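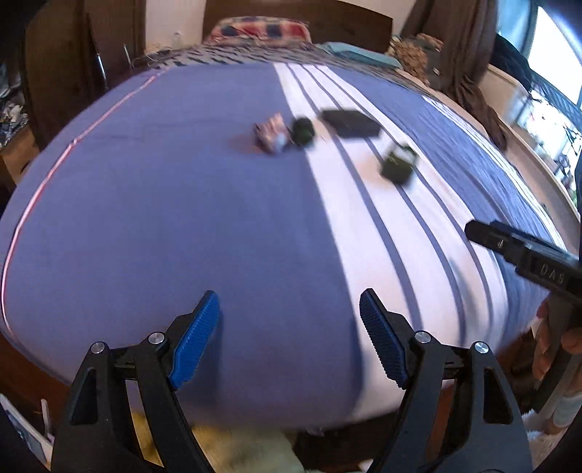
Is it tiring to hold one of these for a whole afternoon? was the first question to reach me after the Ladix open day, and I'm glad it was, as I'd been wondering the same thing on the train there!

My arm was fine, mostly. I had the Kartha hand-held gripper for the best part of an hour and the thing I noticed was my thumb (I squeeze too hard, I do it with scissors as well). Once I'd been told to ease off, it got a lot more comfortable. You let the two blue pads come together on whatever you're after, and that fine crosshatch surface does a good deal of the holding for you.

The bit I'd gone for was the bedroom demonstration. Small boxes and odd-shaped bits on a striped blue sheet, which sounds like nothing until you have a go. A mattress gives when you press on it, the sheet rucks up, and a flat box is far harder to get hold of than a round, lumpy thing. I dropped the flat one 7 times and was very pleased with myself on the next go. Try coming in from the side, keep the fingers low and don't rush the lift.

Ladix use the recordings to teach their robot arms to tidy, and they're fussy about slow, clean movements, so my early efforts won't be much use to anyone.

What you get from Kitereck

Kartha hand-held gripper, black frame, blue textured pads
Spare pair of pads
Nerkix wrist strap, 118 g
Small screwdriver for the finger screws
Carry bag
Price per set: £2,223

I'd buy a second set of spare pads straight away. The strap is a bit stiff out of the bag and could do with being longer, and I've told them so.

The next open day is in January and doors are at 3 pm. Bookings go through the Kitereck shop page, under Visits, and you can try both left-handed and right-handed grips while you're there.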